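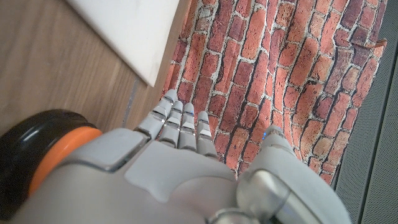

手首カメラの位置をあと少し起こせないか、とGuido Barbieriから朝のうちにコメントが入った。今の角度だと手の甲が下半分を占めてしまい、指先と対象物の距離が読みにくいという。たしかにそのとおりで、レンガ柄シートのような薄物では指先がどこまで届いているのか、この画だけでは判断しづらい。ただ起こしすぎると今度は親指が外れる。Dimauのブラケットは角度が段階式なので、次の一段で試してから返事をする。

5月 作業ノート 多指ハンドと平行グリッパの比較(薄物シート)

目的
木の台に置いた印刷シートを端からつまんで持ち上げる。多指ハンド(四指+親指)と、これまで使ってきたCumixの平行グリッパを同じ手順で比べる。アームとコントローラは共通。コントローラはPellegrini側の設定をそのまま使い、ハンドの切り替え時に工具オフセットだけ入れ替える。

午前
多指ハンドを取り付け、原点合わせ。電源投入後、親指の初期位置が前回の記録とずれていた。再起動で戻ったが原因は不明。要観察。
把持力の上限を200に設定(コントローラの内部値。単位換算表はまだ作っていない)。この値だとシートに折り目はつかないが、持ち上げの途中で滑る。上限を上げるより、親指を先に当ててから四指を閉じる順番に変えたほうが安定した。四指を先に閉じるとシートが手前に寄って、端が丸まる。
接近は斜め上から。真上から降ろすと指の背が台に近づきすぎて、衝突検知で止まる。三回続けて止まったので、この経路はやめた。

11時半
関節エンコーダの値を控える。親指の付け根、開いた状態で1,028、シートに触れた時点で2,029、閉じきりで3,348。触れた時点の値は試行ごとに揺れるので、次回から接触判定は位置でなく電流で見る。Barbieriも同意見。

午後
平行グリッパに交換。交換そのものは早い。ケーブルの取り回しが問題で、手首を回すとコネクタが引かれる。結束バンドの位置を一つ手首側へ移した。
薄物については、台に対して爪を寝かせる角度がほとんど全てだった。角度が合えば多指ハンドより速くつまめる。合わないとシートを押すだけで終わる。端が少し浮いているときは楽だが、平らに張りついた状態では一度も成功していない。
多指のほうは角度のずれに強い。その代わり一回の動作が長く、閉じる順番の調整に午前いっぱいかかった。

カメラについて
シートの柄が細かいせいか、端の検出がときどき目地の線を拾う。Clarkardの検出モジュールでしきい値を上げると誤検出は減るが、台の木目に近い色の端を見落とす。無地のシートでも同じことが起きるか確認したい。照明は変えていない。

次にやること
・ブラケットを一段起こして再撮影、Barbieriに送る
・電流による接触判定を入れて、多指で同じ試行をやり直す
・親指の初期位置、電源投入のたびに記録
・内部値200の換算を出す
・平行グリッパ用の薄い爪、Cumixに在庫を問い合わせ中

予備の結束バンドは引き出しの二段目に移した。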